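Checking Your Gripper Before a Recording Session

Wudgate Robotics Club, handheld gripper notes, part 2 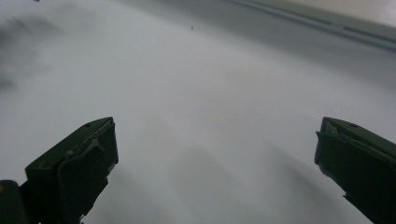
Gripper open over a pale surface, both contact plates facing in.

Every new member wants to skip this page and go straight to picking things up. Helmi Manninen skipped it last year and gave us 200 recordings of a gripper that never fully closed. We still have them, if you like that sort of thing.

1. Open the fingers all the way. Check that both tips show up in the camera view. One may sit closer to the border than the other -- fine, as long as you can see its contact plate.

2. Look at the small round hole near the end of each finger. If it's packed with tape or glue, clean it out and find out who did it.

3. Close slowly on nothing. The plates should meet flat. If they meet like two people going for the same door, loosen the fingers, line them up and tighten again.

4. Wipe the surface. A crumb is small until it's in 503 clips.

5. Open and close five times while recording, then play it back before you do anything else. Save it in the Zustitz folder under your own name. Tsung-han already has 700 files called "test" and doesn't need yours.

If a finger cracks, spares are in the drawer marked Walex. Print another when you take the last one.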